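Plivau fabric shaver, four months in

Right, quick one because I keep getting asked. I bought the Plivau in the end. Rechargeable, the bigger of the two, paid full price for it like an idiot and then it went on offer. Been using it since the start of summer and it's now 12th October so I think I can say something useful.

Short version: good on jumpers, very good on cushions, only alright on anything flat and felty. Noisy. Would buy again, probably in the sale.

Longer version.

The old one was a Dabbas, ran on batteries, ate them. Bits of plastic guard snapped off it one by one until I was basically shaving my cardigans with a bare blade. Two small holes in a grey one I really liked. So the guard was the first thing I looked at on the Plivau and it's metal, proper metal, screws down with a click. No holes so far. I've been rough with it too.

Three height settings. Ignore the top one, it does nothing. Middle for wool and anything knitted. Bottom one for sofa fabric, cotton blankets, that sort of thing. I tried bottom on a loose knit scarf and it grabbed, so don't. My fault, it does say in the leaflet. Leaflet is tiny print, you'll want your glasses.

Jumpers first. Laid flat on the ironing board, pulled tight with one hand, small circles. A jumper takes me one side of a record, if that helps anyone. Elbows and under the arms take longest. The Plivau got the bobbles off a navy lambswool one that I'd honestly given up on and was going to send to the charity shop. Still wearing it. Acrylic is slower, the bobbles are sort of welded on, you go over it and over it. Gets there.

Cushions - brilliant. We've got four on the settee, woolly covers, and the cat sleeps on the same one every day so it had gone like a old mat. Did that one with the cover still on, stuffed tight, much easier than flat. Came up nearly matching the others.

Then the flat stuff. Table coverings, felt, carpety fabrics, anything with a short pile that's stuck down or stretched over something hard. This is where I'd hoped for more. It picks up loose fluff fine. What it can't do is even out a colour that's gone patchy, or bring back a bit where the pile has rubbed down. No shaver will. If the surface looks light and dark in blotches, you want a stiff brush and a bit of steam first, and then see what's left. Half of it is only pile lying in different directions.

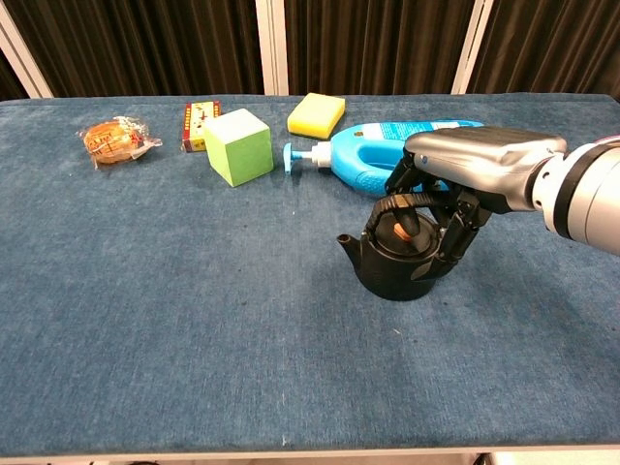
Mottled blue table covering, a few dark specks across the middle and paler worn areas towards the front.

For specks and crumbs I'd use a hoover with the small brush head before you go near it with a blade. Grit blunts the thing. I learnt that on the stairs.

Rernar do a sort of rubber scraper that's better for hair on flat fabrics, costs hardly anything, no charging. I keep both now. Scraper for the stairs and the car boot, Plivau for clothes. If you've only got pets to worry about and no nice knitwear, just get the scraper and save your money.

Battery. Claims are claims, but I get through a good evening of jumpers on a charge. It does slow down before it dies and when its slow it starts to tug, so stop there, don't push on. Charging is by cable, ordinary sort. No stand. No case either, which at this price is mean - I keep mine in a sock.

The fluff pot is too small. Clear plastic, twists off, fills up in no time and if you don't empty it the suction goes. Twice the lid has come off in my hand over the rug. You do get used to holding it on with your thumb.

Noise, yes. Sort of a whine. Cat leaves the room. Not one for doing in front of the telly unless you live on your own.

Spare blades: the model number you want is 2455. NOT 2488, that's the small travel one and it looks the same in the photo on the website but doesn't fit. I ordered the wrong one. Climdale took it back no trouble, to be fair to them, refund came quick. They're where I got the shaver as well and it was packed properly, box in a box. They usually knock a bit off in December if you can wait that long with your bobbles.

Would I have paid more for a better pot and a case? Yes, a bit.

Four out of five. Loses one for the pot. Will update if the blade goes.

Edit: someone asked about tights. No. Don't.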